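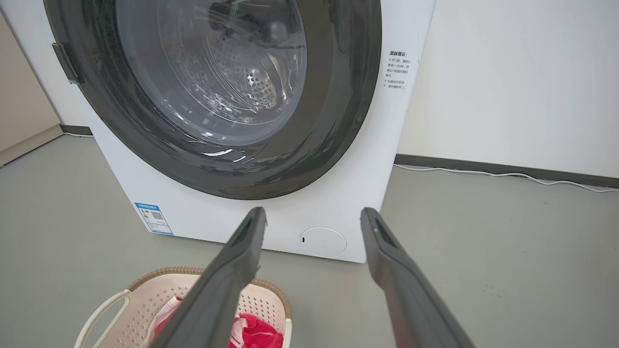
The front loader, door side on.

Monday, April 12, 2021

Notebook, dye and wool room, Valton

A long day at the bench and a rather happy one, so forgive me if this runs on a bit. I wanted to get the madder notes down while I can still read the pencil on my sleeve (yes, I wrote on my overall again, the paper was across the room).

We are still chasing the red we got in November from the Pundarside roots. Anyone who saw that skein will remember it – a proper warm brick red with no brown in it at all – and anyone who has tried since will know how many nice salmon pinks we have made instead. I love a salmon pink, but we have a whole shelf of them now.

Today's lot was 421 g of Hiltholm wool, weighed dry, in four hanks tied loosely with cotton. I mordanted with alum on Friday and left the hanks in the pot over the weekend, lid on, and they came out feeling lovely, no stickiness. For the dye I used the ground root this time and not the chopped, 278 g, soaked overnight in tap water. The tap water here is hard as nails and I think that is half the secret, because the rainwater batches have all come out on the orange side. I added a small spoon of chalk as well, to be on the safe side.

Heat was the thing I watched most closely. It is so tempting to hurry! I brought the pot up over the whole morning and kept it at 60 or so, never letting it near 80, where I'm fairly sure the browns start to come out of the root. The old thermometer reads high compared with the new one from Mazza, by a couple of degrees, so please use the Mazza one and write down which if you don't. I turned the hanks with the long spoon every time I got up for something, and made myself get up often.

First rinse was promising. Second rinse still pink in the basin, third nearly clear. I'm not calling it November red until it has dried, as wet wool has fooled me before, but I did a little dance by the sink.
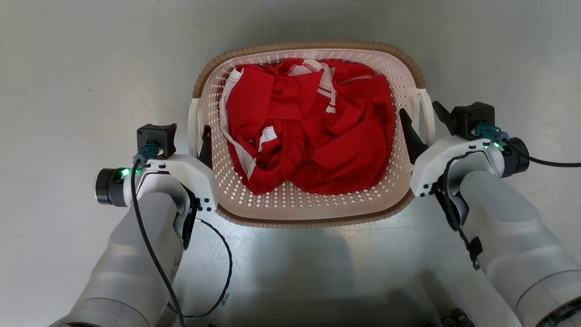

Cotton test

The cotton is another story. I ran a 100 g hank of plain cotton yarn through the leftover bath to see what was left in it, and there was plenty, though it took up patchily near the ties. My own fault, I tied them too tight. A tannin bath first would probably have helped too. I've put a snippet on the card next to the wool so the two can be compared in daylight, and I'd be glad of other eyes on it, preferably by the north window and before the strip lights go on.

Fastness strips went up on the sill this afternoon, half of each under card. I'll leave them there for a month at least.

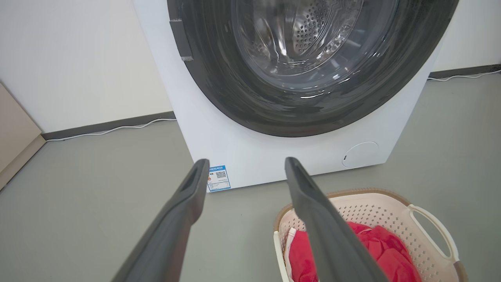
I also strained the spent root through the old pillowcase and spread it on trays to dry, and I'd like to try it for a second, paler bath next week with a bit of fresh root to wake it up. If anybody needs the trays before then, tip the root into a paper bag and label it, please, with the date and "madder, used once". We have one mystery bag already and I have been fond of it for far too long.

Still to do: wash the big pot, order more alum, find the lid of the chalk jar.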